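Gralteo two-arm teaching kit

Teach a pair of arms by hand, or drive them from across the room

I've been selling the Gralteo for a while now and I still end up playing with it most evenings, so forgive me if this page runs on a bit. It's a pair of arms, a matching pair of hand-held leaders and the recording software, and the whole point of it is that you show the arms a job instead of typing one in. You take hold of the leaders, you do the thing, and the arms do it with you. Every joint angle and every camera picture gets saved as you go. Do that enough times and you've got something worth training on!

My own test job for every kit that goes out is the drinks one. Two paper cups on a white table, a gray one and a yellow-green one, and a yellow container that one arm tips over the gray cup while the other arm keeps its fingers open and waits. It sounds like nothing. Try it with the leaders, though, and you'll find out quickly how steady your wrist is.

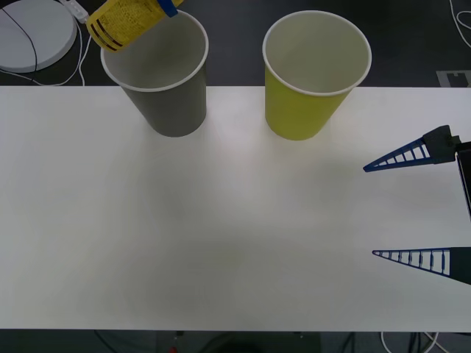

Pouring is where people first notice the lag, or the lack of it. The leaders talk to the arms over a wired link (I did try wireless and I didn't like it), and the force setting has a little wheel on the handle so you can make the grip softer halfway through a run. I leave mine fairly soft. The blue fingers are the ribbed kind that bend a bit when they close, which suits bottles and paper cups very well, and they pull off without tools when you want to swap them.

If you'd sooner push the arms about directly, press the button on the elbow and they go slack. Hold them, move them, let go, press again. I use that for setting start positions and the leaders for everything else, but plenty of buyers do it the other way round and get on fine.

What's in the box: 2 arms, both leaders, two sets of fingers, a wrist camera for each arm, one fixed camera with its bracket, table clamps, the power supply and all the leads. The recording software is Bedero, and the licence doesn't run out. Storage on the control box holds 500 demonstrations at the normal settings before you need to move them off, and you can export them whenever you like.

Price is £2,688 for the full kit. A single arm with one leader isn't listed, but ask me. Spare finger sets come from Mitsotakis-Vlachou and I keep them on the shelf. The part number is 491, please put it on the order or I'll have to ring you up about it.
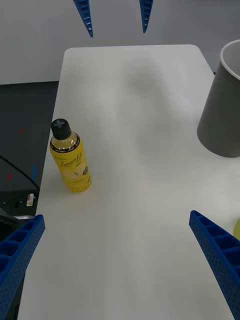 Can one person work both arms at once?
You can, and most people do, with a leader in each hand. Give yourself an afternoon to get used to it. If it feels like too much, lock one arm in place with the pedal and record the other on its own.

Kits are sent out from Hostby, and the next lot is due in May.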